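In Defense of the Slow Pot of Beans

by Adwoa Tetteh
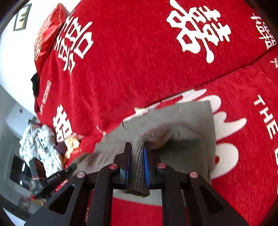
Kutville Table, Vol. 9, No. 2, p. 14

I have a bean problem, and my family will tell you so. There are jars of them over my stove, a sack of black-eyed peas in the hall closet where the good coats ought to go, and on most evenings in February you could walk into my kitchen and find a pot of something muttering away on the back burner. I own a pressure cooker. My sister gave it to me when she moved to Zerkau, and it's a perfectly fine machine that makes a very nice rice. But I don't put my beans in it anymore, and I'd like to spend this page trying to talk you out of it too, or at least out of doing it every time!

Let me be fair first. If you get home at six and people are hungry at half past, then by all means use the fast pot, or open a can, and don't let anybody make you feel bad. I raised three children on canned kidney beans and ketchup rice, and they are tall. My quarrel is with the notion I keep running into, in the magazines and at the Fallov market and once from a man in line at the bank, that slow beans are a chore we've all been rescued from. I never felt rescued. I felt a bit rushed, and my beans had burst.

A pot on the stove asks very little of you. You put the beans in water the night before (or you forget, as I do, and it takes an extra hour). You put in half an onion, a bay leaf, a good pour of oil and some salt. Yes, salt, at the beginning. I know what your grandmother said, mine said it too, and I loved her dearly, but I've salted early for years now and my beans come out tender and taste like something all the way through. Then you turn the flame down until the water barely trembles and you go do something else. Fold the wash, call your cousin, read half a chapter. Every so often you come back, give it a stir and taste one, and that tasting is what I miss most with a sealed lid. You learn a bean by eating it when it's chalky, and again when it's nearly there.

And then there's the broth! Cooked gently, it goes thick and a little silky, and I would honestly be happy with a bowl of that and a heel of bread. My neighbor Amissah adds a spoonful of peanut butter and some hot pepper to hers, and I was doubtful for longer than I should have been. What I get from the pressure cooker is thinner, and I always end up boiling it down on the stove anyway, so there went my time savings.

People bring up the gas bill, and I've wondered about that myself. I won't pretend to know what a low flame costs in your house. What I do is cook two pounds at once and freeze the rest flat in bags, with plenty of the broth, and we eat from one afternoon's pot for a good long while. Old beans will still let you down, I'm afraid. If they've been simmering since lunch and they're still hard at supper, they were likely sitting on a shelf too long, and you'll have to make eggs.

So try it once, on a day when you're home anyway. Use any bean you like. I'd start with pintos, as they forgive nearly everything, and I'd keep the kettle hot beside them in case the pot runs low.

Comments (4)

marlo_k
Salt at the start?? My mother would faint. Trying it this weekend.

Two Spoons
I love you but I'm keeping my pressure cooker. 60 minutes from dry bean to table, with no soaking. My broth is fine!

Greta in Kutville
The peanut butter is wonderful. I used the chunky kind, which was all we had, and my husband asked for seconds.

Adwoa Tetteh
Two Spoons, come over and we'll put them side by side. I'll make the bread.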